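Hand guiding vs. remote for bin picking demos

travisar_tom
Posted Saturday, 9:14 am

We have a KUKA arm picking mixed small parts out of a gray metal bin and I need to record demonstrations for it.

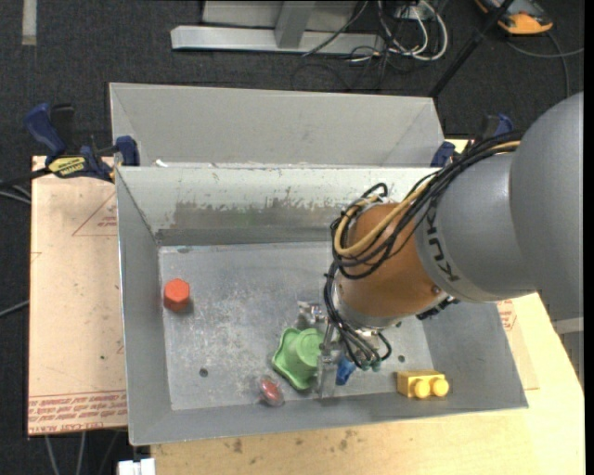

So far I have 60 picks done by hand guiding, where I push the arm down to the part, close the gripper and lift. I got a joystick setup from Stindano last week and could do the rest by remote. Is it worth switching halfway? The parts near the walls are my main problem.

arner401
Reply 1

I would switch. With hand guiding you are standing over the bin and your arms end up in the camera view. The robot won't have your arms there when it runs alone.

Also watch the hoses by the gripper. If you push the wrist from that side you move them, and they hang differently in every recording.

slowjog
Reply 2

Disagree. I did 401 demos by remote on a Mfaume cell and a lot of them were junk. You can't feel contact through a joystick. Next to a sloping wall you want to feel the finger touch and back off. By hand I got usable picks in 7 tries, by remote it took me all afternoon.

arner401
Reply 3

That's a practice problem. Slow the speed down and put a second camera low on the bin.

travisar_tom
Reply 4

My hands are in most of the 60, I just checked. Could I guide by hand, save the path, then play it back and record the camera on the playback?

slowjog
Reply 5

Yes, that's what I do now. Put the part back in the same spot before playback. Trace its outline on paper first if you have to. And clamp the bin, if it shifts even 2 mm the saved path is off.

travisar_tom
Reply 6

Bin is clamped at the back corners. I'll redo the wall picks that way and try remote for the ones in the open. Will post the success rate when I have it.

arner401
Reply 7

Keep the two sets in separate folders. I mixed mine and had to start over.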